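February, and the boiler has gone again. Third time since we moved in. Writing this with a hat on, so excuse the typing.

Anyway, bread. I said I'd write up the sourdough saga and have been putting it off becuase it's mostly a saga of failure. Starter came from Leokadia Malinowski, two streets over, in a jam jar with a bit of cloth on top. She's kept hers going through two house moves and a flood. I nearly killed mine in a fortnight. Too cold in the back kitchen, see above re boiler.

Recipe as it stands. 697 g of flour, which sounds mad but it's what was left in the bag the first time it worked and I daren't change it now. 100 g of starter. Water at 68 per cent, salt, that's it. Mix, leave, fold when you remember. I forget. Still fine mostly.

Flour from the mill shop at Clakton. Ryszard Krajewska on the till there told me to stop buying the fancy stuff and get the plain strong white. Cheaper, and the loaf went up instead of out. Annoying.

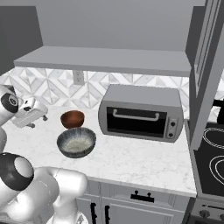 Proving is where I come unstuck. No proper baskets in this house, never have been. I use whatever bowl is clean, lined with a tea towel and a fistful of rice flour, and the dough doesn't seem to care. Two bowls sitting out on a marble worktop, one of them small and brown, that's about all the kit anybody needs to get going. Small one for the salt and water, biggest you own for the dough. Marble's cold though, so put a folded cloth under if your kitchen is anything like mine.

Overnight in the fridge, then straight in the hot pot from cold. I've tried letting it warm up first. Made no difference except I was late for work.

Cost, as my brother keeps asking. No idea. Less than the Plutlow bakery, more than the supermarket if you count the oven. He worked out roughly 2,000 loaves before I'd break even on the cast iron pot. Thanks for that.

Next go is the rye one from Leokadia's notebook, if I can read her writting. It either says "leave four hours" or "leave for hens". Will report back once the man's been about the boiler.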